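Where Does Your Message Go?
The amazing trip from one screen to another
By Beatriz Cordeiro
Updated 27/08/2018

Imagine a girl called Mina. She lives in the seaside town of Clullov, and her cousin Jonas lives 900 miles away in Tistov. Mina has just drawn a picture of a walrus in a party hat. She takes a photo of it, types "HAPPY BIRTHDAY JONAS!" and taps Send.

Almost right away, Jonas's tablet goes ping.

How did the walrus get there so fast? It didn't go in a truck or a plane. It went through the internet, and the trip is so full of clever tricks that I hardly know which one to tell you about first! Let's start at the beginning and follow that walrus.

Turning a walrus into numbers

Computers can't store a drawing the way a piece of paper does. They only store numbers, so the first job is to turn the walrus into numbers.

Put your nose very close to a TV screen (just for a moment, or someone will tell you to move back). You might be able to see that the picture is made of tiny dots. They're called pixels. Every pixel has a color, and every color can be written down with 3 numbers: one for how much red is in it, one for how much green, and one for how much blue. Mix those three in different amounts and you can make sunset orange or swimming pool turquoise or the exact gray of a walrus.

Words become numbers too. Each letter has its own code number, and so do the space, the exclamation mark and even the little smiley faces.

Then the computer does something even stranger. It writes all those numbers using only ones and zeros! We call them bits. A bit is like a light switch that is either on or off. One switch can't say very much, but a long row of them can say anything you like. Mina's message is now a very, very long row of ones and zeros, and it's ready to travel.

Chopping it up

You might think the whole message would go out in one piece, like a letter in an envelope. It doesn't. It gets chopped into lots of little pieces called packets.

Think of mailing a jigsaw puzzle to a friend by putting each piece on its own postcard. On every postcard you write your friend's address, your own address, and a number that says where the piece belongs. You could drop the postcards in different mailboxes all over town. Some might arrive early and some might arrive late, but your friend could still finish the puzzle, because every piece is numbered.

Packets work like that. Each one carries a bit of walrus, plus an address. If a packet gets lost, the computer at the other end can ask for that one again. Nobody has to send the whole walrus a second time.

Up, out and away

Mina's phone sends the packets to the router in her house using radio waves. Yes, radio! Wi-Fi is a kind of radio, and the waves can go right through a wall. They're zipping past you while you read, and you can't see or feel them at all.

From the router, the packets go into a cable. Many of the cables that carry the internet over long distances are made of glass, stretched into threads as thin as a hair. They are called optical fibers, and they carry flashes of light. The light bounces along inside the glass, around the bends and under the streets, faster than anything you've ever seen move. There are cables like these lying on the bottom of the ocean, with fish swimming over them.

Every so often the packets come to a place where cables meet. A bigger, busier kind of router is waiting there. It reads the address on each packet and picks a good way to send it next, a bit like a police officer directing traffic at a crossroads. If one road is jammed, it can choose another one.

A stop at the big computers

Now comes the part that surprises a lot of people. Mina's message usually doesn't go straight to Jonas. What if his tablet is switched off? What if he's asleep? The message needs somewhere to wait.

So it goes to a server. A server is a computer whose job is to help other computers. It keeps things safe and hands them over when somebody asks. When you watch a cartoon online, a server is sending it to you. When you save your homework "in the cloud," it's on a server too. The cloud isn't up in the sky at all – it's in buildings on the ground, called data centers, with rows and rows of these computers inside.

Open up a server and you'll find a big flat board called the motherboard. It's the part that everything else plugs into. Two of the most important things that plug into it are the memory and the processor. Memory is where the computer keeps what it needs right now, like the top of your desk while you're doing a project. The processor follows instructions, one after another, at an incredible speed.
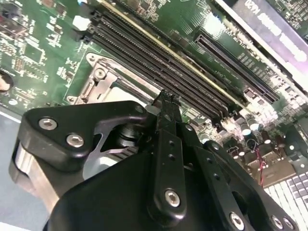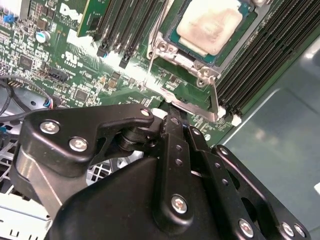

Server motherboards up close. Look for the long black memory slots in the first picture and the processor in its silver metal frame in the second.

Processors get hot when they work hard, just as you do when you run. To help, builders put a chunk of metal called a heatsink on top. Between the two goes a thin layer of thermal paste, which fills in tiny gaps so that the heat can get out of the processor and into the metal. Fans blow the warm air away. A data center full of servers makes so much heat that keeping the place cool is a huge job, and in some towns the extra warmth is used to heat people's homes. I love that idea! Your bath water could be warmed by somebody's cat videos.

Ping!

Our walrus doesn't stay long at the server. Jonas's tablet is switched on, so the packets are sent off again, through more glass threads and more busy crossroads, until they reach the router in his house in Tistov. Radio waves carry them the last few steps, from the router to the tablet.

The tablet checks the numbers on the packets and puts them in order. It turns the ones and zeros back into colors and letters, lights up the right pixels, and there is the walrus, party hat and all.

Try it yourself: the packet game

My friend Edvin Hedlund teaches at a school in Rebelo, and he plays this with his class every October. It's noisy and great fun. You need 6 players or more.

You'll need:
A sheet of paper
A pencil
Scissors
A timer

1. Choose one player to be the Sender and one to be the Receiver. They stand at opposite ends of the room. Everyone else is a router and spreads out in between.
2. The Sender draws a picture on the paper without letting the Receiver see it, then turns the sheet over and draws lines on the back to divide it into 9 boxes.
3. Write the Receiver's name in each box, and number the boxes in order. Cut them out. Those are your packets!
4. Start the timer. The Sender gives the packets to any routers who are close enough to reach. Routers pass them along to any other router, but each one can hold only a single packet at a time.
5. The Receiver puts the pieces together and shouts "Ping!" when the picture is finished.

Play again, but this time one router secretly hides a packet in a pocket. The Receiver has to work out which number is missing and call it out, and the Sender has to draw that piece again and send it. Then try with one router sitting down and not taking part. Can the packets still find a way around?

Words to know

Bit: a single one or zero.
Data center: a building full of servers.
Optical fiber: a very thin thread of glass that carries light.
Packet: a small piece of a message, with an address on it.
Pixel: one of the tiny dots that make up a picture on a screen.
Router: a machine that sends packets on toward the right place.
Server: a computer that stores things and sends them to other computers.

Something to think about

Mina and Jonas live on the same continent. Suppose Jonas moved to the other side of the world, to a cabin on the island of Flulonitz with no cables at all. How could the walrus reach him then? (Clue: look up on a clear night and you may spot a small, steady light sliding across the stars.)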